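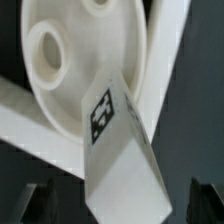 Welche Vorkenntnisse werden für die Teilnahme am Studierendenprojekt Nindura vorausgesetzt?

Vorausgesetzt werden Grundkenntnisse in Python sowie der bestandene Kurs »Technische Mechanik I«. Erfahrung mit Robotern ist nicht erforderlich; die Sicherheitsunterweisung erfolgt vor dem ersten Labortermin.

Foren > Lehre > Studierendenprojekte > Nindura > Markererkennung und Auswertung

Eröffnet im August 2019 von T. Magnusson (Projektbetreuung)

T. Magnusson
Sehr geehrte Projektteilnehmerinnen und Projektteilnehmer,
die Arbeitsgruppe Montage bittet um Stellungnahmen zur Frage, an welchen Stellen die quadratischen Marker im kommenden Durchgang anzubringen sind. Derzeit ist die Auswertung auf zwei Kameraarten ausgelegt, nämlich auf die kleine Kamera am Greifer und auf eine feste Kamera am Arbeitsplatz. Die Aufgabenstellung bleibt unverändert: Lage und Drehung der Bauteile sind ohne Eingriff von Hand zu bestimmen. Für die Bewertung stehen weiterhin 100 Punkte zur Verfügung, von denen 60 auf die Dokumentation entfallen. Ich bitte darum, Vorschläge mit Begründung einzureichen.
Mit freundlichen Grüßen
Tormod Magnusson

lab_montage2
Sehr geehrter Herr Magnusson,
unsere Gruppe spricht sich dafür aus, die Marker am gegriffenen Block beizubehalten. Bei steilem Blickwinkel wird eine Seitenfläche zwar so stark verkürzt, dass die Erkennung sie verwirft. Die Nachbarfläche bleibt in diesen Fällen jedoch meist verwertbar. Wir haben etwa 600 Aufnahmen der Greiferkamera aus dem Februar erneut durch das Skript laufen lassen und sehen keinen Anlass, die Anordnung zu ändern. Die Fehlermeldungen stammen überwiegend aus unscharfen Aufnahmen im Nahbereich. Hier wäre die Belichtungszeit zu prüfen.

kinematik_h
Dem kann ich mich nicht anschließen. Marker am Block geben Auskunft über den Block. Für die Montage wird aber die Lage des Rahmens und der runden Scheibe benötigt, und beide sind weiß und glatt. Die Kantenerkennung liefert an den Rändern der Scheibe bei hellem Licht unruhige Konturen. Sobald die Greiferkamera nur eine Ecke des Rahmens erfasst, fehlt jeder Bezug. Wer mit diesen Ansichten arbeitet, möge die nachstehende Einstellung heranziehen.

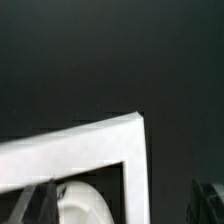
Abb. 2: Ecke des weißen Rahmens auf dunklem Untergrund, Ansicht der Greiferkamera.

In einer solchen Lage müsste das Verfahren allein aus der Rahmenecke und dem sichtbaren Bogen der Scheibe auf die Drehung schließen. Die Ecke gibt eine Richtung vor, die Scheibe nur sehr eingeschränkt. Ich beantrage daher, einen Marker fest am Rahmen vorzusehen.

lab_montage2
Ein Marker am Rahmen widerspricht nach unserem Verständnis der Aufgabenstellung, Abschnitt »Bauteile«. Dort heißt es, der Rahmen sei im Lieferzustand zu verwenden. Die Gruppe Homine hat im vergangenen Durchgang einen Aufkleber angebracht und hierfür Punktabzug erhalten.

kinematik_h
Der Abschnitt bezieht sich auf mechanische Veränderungen. Ein Aufkleber ist keine solche. Ich bitte die Projektbetreuung um Klärung.

r_braaten
Werte Kolleginnen und Kollegen,
aus Sicht der Auswertung möchte ich auf die feste Kamera hinweisen, die in beiden Beiträgen nicht berücksichtigt wird. Aus den Läufen im Labor Bråten liegen 2.882 Einzelmessungen vor. Die Abweichung zwischen beiden Kameras ist dort am geringsten, wo das Blatt auf dem Tisch und die Marker am Greifer gemeinsam in der Ansicht liegen. Das Protokoll ist im Dateibereich abgelegt.

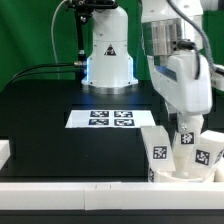
Fachgruppe Robotik und Automatisierung · Hochschule Sodosby · Projektlabor

Das Blatt mit den vier Markern im Zwei-mal-zwei-Raster dient als Bezug für das Tischkoordinatensystem. Seine Lage ist nach jedem Umbau neu einzumessen. Die Marker am Greifer sind unterschiedlich geneigt, und einzelne zeigen der festen Kamera lediglich eine schmale Kante. Für die Umrechnung sollten nur solche herangezogen werden, deren vier Ecken vollständig erkannt sind. Unter dieser Bedingung halte ich einen zusätzlichen Marker am Rahmen für entbehrlich.

kinematik_h
Die Messungen habe ich eingesehen. Sie gelten für den ruhenden Arm. Für die Annäherung an den Rahmen ist damit wenig gesagt, und an meinem Antrag halte ich fest.

r_braaten
Der Einwand ist berechtigt. Eine Messreihe mit bewegtem Arm kann ich anbieten, sofern mir die Gruppe lab_montage2 ihr Skript in der aktuellen Fassung überlässt.

lab_montage2
Das Skript liegt im Ordner »Auswertung«. Bitte beachten Sie, dass die Kantenlänge der Marker in der Konfigurationsdatei in Millimetern einzutragen ist.

T. Magnusson
Zur Klärung: Aufkleber am Rahmen sind im laufenden Durchgang nicht zulässig. Über eine Änderung der Aufgabenstellung wird nach Vorlage der Messreihe von r_braaten entschieden. Bis dahin ist die bestehende Anordnung zu verwenden. Der Antrag von kinematik_h bleibt vermerkt.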